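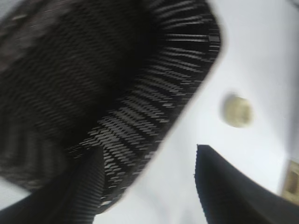 Black-and-white knits are harder to wash than plain ones. The dark yarn sheds dye, the light yarn picks it up, and after enough cycles the pattern goes gray on gray. I have been working through the household pile since Thursday, and these are the settings I ended up with.

Sort first by construction, then by color. A dense weave with short floats holds its shape in the machine. A loose knit does not, and goes in a mesh bag or stays out altogether. Anything with a molded or glued part gets washed by hand in the sink.

For hand washing I use cool water and wool detergent, no softener. Press the item under, leave it, press again. Twisting distorts the rim before it does anything to the body, and a stretched rim does not recover. Two rinses are enough if the dose was right. If the second rinse still foams, the dose was wrong.

Ratree Wannasri wrote to me after the May post to say she adds a color catcher sheet to every mixed load. I tried it on the striped items. The sheet came out pale gray, so it was picking up something, but I did not run a control load without one. I will keep using them until the box is finished.

Drying is where most of the damage happens. The Jitier rack I bought has 58 cm rails, too short for a blanket and fine for everything else. Round or hollow pieces should be stuffed with a plain white towel and stood on the rail with the opening facing up. Newspaper transfers ink to the white yarn. I know this from a hat.

The Plirkwood drawer unit has been cleared for the finished pile. I measured the lower drawer at 217 mm deep inside, so hollow pieces can stand upright without being flattened. Flat knits go in the upper one, folded once. The cedar blocks are between the layers and need sanding again, which I will do when the last batch is dry.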